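**Urkari label printer, anyone living with one?**

**papercut_phil** wrote:

My old label maker died on Wednesday after years of printing nothing but the word "MISC." I'm looking at the Urkari, the one that does labels and receipts and, according to the box, "reinvents the way the world sticks." It's on sale at Zastwood. I need it for shelf labels, the occasional mailing label, and marking leftovers so that my household stops eating them. Is it any good or is it just small and shiny?

---

**gasket_weather** wrote:

I've had one since August. It is small and shiny. It also prints labels, which I consider a bonus at this point in my gadget-buying career.

Good stuff: fast, quiet, cuts cleanly. Bad stuff: the app. The app wants an account, then it wants your location, then it wants you to rate the app. I have labeled the printer "RATE ME" and left it at that.

---

**toner_deaf** wrote:

Don't. Get the Tandham. It's ugly, it's the size of a loaf of bread, and it plugs in with a cable like the good Lord intended. Mine has printed through two house moves and one flood. The Urkari is a phone accessory with delusions.

---

**gasket_weather** wrote:

The Tandham sounds like someone feeding a fork to a lawnmower. I owned one. I used to wait for the neighbors to go to work before doing my address labels.

---

**toner_deaf** wrote:

That's how you know it's printing.

---

**shelf_life_88** wrote:

I have the Urkari in the playroom closet and it does fine. Small bins, big bins, the bin with the other bins in it. The kids ignore every label, but they're very crisp labels and I like looking at them after bedtime.

Play food is the hard part. There's no category that survives contact with a four-year-old. I had "FRUIT" and "DISHES" and now I have one bin that says "KITCHEN" and a lower standard of living. 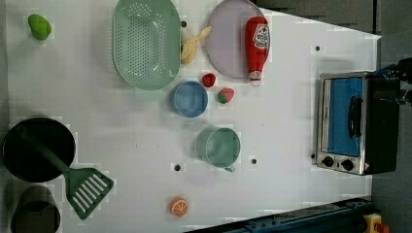 Will the labels peel off plastic bins?

The regular paper ones lift at the corners after a few weeks. The vinyl roll holds much better, so get that one for anything plastic and wipe the bin down before you stick it.

---

**papercut_phil** wrote:

Useful, thanks. What do the vinyl rolls cost? The Zastwood page just says "see options" and then doesn't have any.

---

**shelf_life_88** wrote:

More than the paper ones, less than therapy. They come in packs of 3 and I go through a pack in a few months, but I'm not a normal user. I labeled the label drawer.

---

**quietly_fanfold** wrote:

Before you buy, be aware of the chip. Urkari rolls have a little chip in the core and the printer refuses anything without it. Third-party rolls do exist but they're hit and miss. My last one got rejected with error 998, which the manual describes as "other."

---

**toner_deaf** wrote:

Error "other." I rest my case. You know what the Tandham does when you put in a cheap roll? It prints on it. You could load that thing with gift wrap.

---

**gasket_weather** wrote:

To be fair to the chip, it also tells you how much is left on the roll. I used to find out the Tandham was empty when it printed half of my sister's zip code.

---

**toner_deaf** wrote:

I can see the roll. It has a window. I use my eyes. They came free with the rest of me.

---

**bracket_creep** wrote:

Weighing in from the other side: I run a small mail-order thing (buttons, mostly, don't get excited) and I've had both. The counter on my Urkari says 1869 labels so far with no jams. The Tandham jammed whenever the weather was damp, though I'll admit I kept it in a basement next to a dryer.

What I don't like about the Urkari is the updates. It turns itself on at 3 in the morning, blinks, and installs something. In the morning it's the same printer except the fonts have moved. The last update took away the plain one and gave us one called "Whimsy." My customers now think I've had some kind of episode.

---

**quietly_fanfold** wrote:

You can turn off automatic updates. Settings, then Device, then a menu called "Experience," because of course it is.

---

**bracket_creep** wrote:

I've been in Experience. I came out changed but the updates kept coming. Will try again.

---

**shelf_life_88** wrote:

Mine blinks too! I put it in a drawer at night. I've got electrical tape on the router, the toothbrush charger and the monitor, and it's still like sleeping in an aquarium.
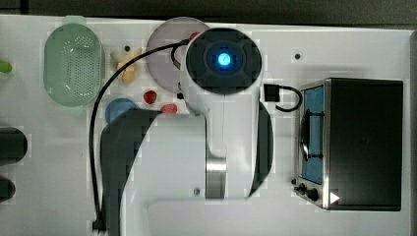
Can the Urkari run without Wi-Fi?

It can, over Bluetooth or with the USB cable. You do need a connection once for the first setup, and after that you can leave the Wi-Fi off for good, which also puts a stop to the night updates.

---

**bracket_creep** wrote:

Well, that's my Experience problem solved. Turning off the Wi-Fi tonight. Goodbye, Whimsy Two, whatever you were going to be.

---

**papercut_phil** wrote:

OK so the tally as I understand it: one printer is quiet and needy, the other is loud and can't be killed. Did anybody try the Rusu? It's cheaper than both and the listing photo shows it next to a cup of coffee, so I assume it's for professionals.

---

**gasket_weather** wrote:

My office has a Rusu. It prints beautifully and then the labels fade until they're blank. We have a whole supply cabinet that's labeled, technically.

---

**quietly_fanfold** wrote:

That's because it's direct thermal and somebody put the cabinet in the sun. All three are direct thermal, by the way, including your precious Tandham. Keep the labels out of a window and they'll be fine for years.

---

**toner_deaf** wrote:

My Tandham labels are in a garage window and you can read them from the street.

---

**quietly_fanfold** wrote:

Then I don't know what you own, but I'd like a photo of the underside.

---

**papercut_phil** wrote:

Went with the Urkari and a pack of vinyl. Setup took most of the evening, half of it spent picking a password the app considered strong enough to protect my soup. First label came out straight, said "NOT YOURS," and is now on the lasagna.

---

**toner_deaf** wrote:

See you back here when it says 998.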